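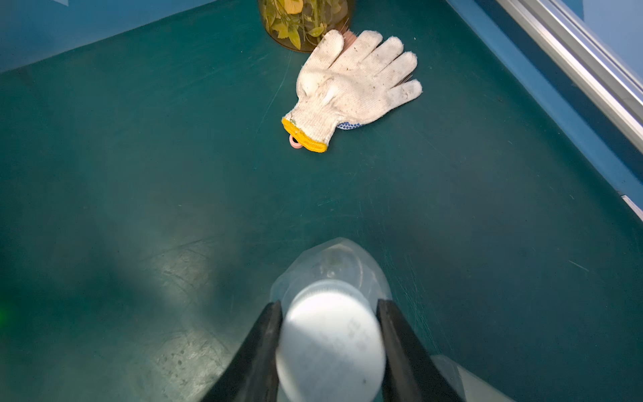 Saturday, after lunch. Batch 8 of the walnut ink is strained and I'm thrilled with it! Shiyu's husks from the Solberg trees had been soaking since last weekend, and the liquor came out a deep, warm brown with almost no grit. For keeping it I want clear plastic with a white screw cap, the same sort as the bottle up top, so we can see any mould or sediment starting and still have a flat lid to write the batch number on. Glass looks lovely on the shelf, but I've chipped too many necks in that sink.

**Recipe as made**

- 107 g dried husk, crushed by hand
- rainwater to cover, simmered very low for 4 hours
- strained twice through old cotton sheet
- gum arabic stirred in warm, a bit at a time
- one clove per bottle (Romana swears by it, I'm coming round)

Swatches on the Pradoslow paper are gorgeous -- one coat gives a soft tea colour, three coats nearly chocolate, and there's a lovely dark edge where the wash pools. On the cheaper sketch pad it feathers badly. Dip pen is fine if the nib is wiped often. The brush was better still, and I filled two whole sheets before I remembered to label them.

Tried a rusty-nail dip on a spare strip as well. It went greyer straight away, much cooler than I'd guessed, and I want to do a proper row of these with Feng-yi.

Still to do: tape half of each swatch under card in the south window, ask Sanaa if she has any oak galls left, and find the small funnel.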